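Stacked stone cladding

Stacked stone cladding is a wall finish made of thin, uneven courses of stone, or of material shaped to look like stone. It carries no load. The style copies the dry-laid field walls built without mortar in upland farming districts, among them the hills above Clekatthorpe, where slate waste was put to use by farmers.

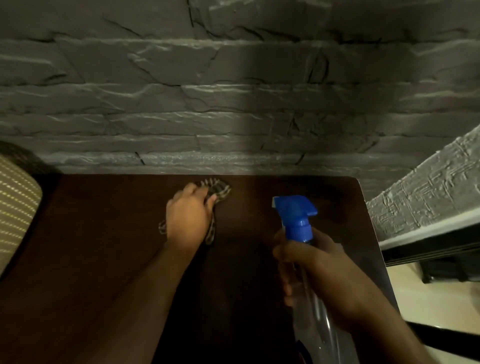
Gray wall with a stacked-stone texture behind a dark wooden tabletop.

Natural cladding is cut from slate, quartzite or sandstone. The quarry at Celham supplied split slate to builders for three generations and listed 499 house fronts in its last order book. Cast versions use cement and pigment – they weigh less and can be fixed to lighter walls.

We use cookies to improve your experience. Accept | Manage settings

Indoor use
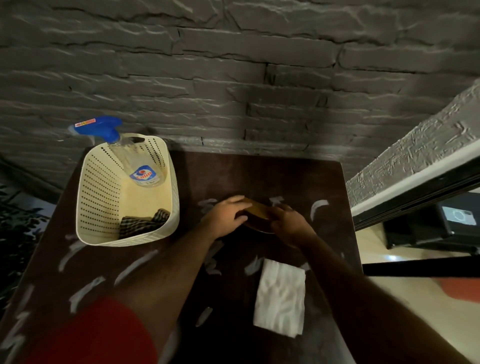 3 min read

Indoors, the finish is common on chimney breasts and kitchen walls. The ridges collect dust and are usually cleaned with a soft brush. Bernadette Ó Gríofa, in her survey of Leltach, recorded 509 homes with at least one clad room. Most had been fitted over plain plaster.

Panels are laid from the bottom course up, with end joints staggered. Corners are either mitered or covered with interlocking pieces.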